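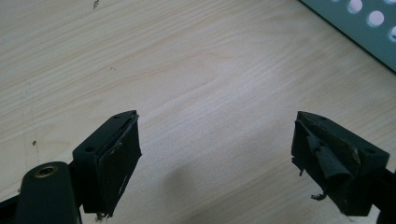 Pale wood, wavy grain.

Mar 5, 2023

I gave the round-up savings thing a fair go and I'm not convinced. Sivaprasad Nadar, who I used to share an office with, swore by Tedance, so I linked my current account and let it skim the pennies off everything I bought. Coffee at 2.80, it takes 20p. Bus fare, same again. You're meant to forget it's there.

After 17 weeks I had roughly £80. Fine. But the app costs £2 a month once the trial ends, and the pot pays no interest unless you move up to the dearer plan. My dull old building society account would have paid me something and charged me nothing. I could have set up a standing order in the time it took to find the fee page.

What bothers me more is the cheerful messages. "You're smashing it!" Am I? I spent more on cards in March than I'd meant to, and every purchase got a little round of applause. I can't see how that helps anyone save.

Kutance looks much the same with a greener logo. I read its terms twice and still couldn't tell you how long a withdrawal takes.

Sivaprasad says I'm missing the point and that he'd never have saved a penny otherwise. Maybe so. I've closed mine and the standing order goes out the day after payday.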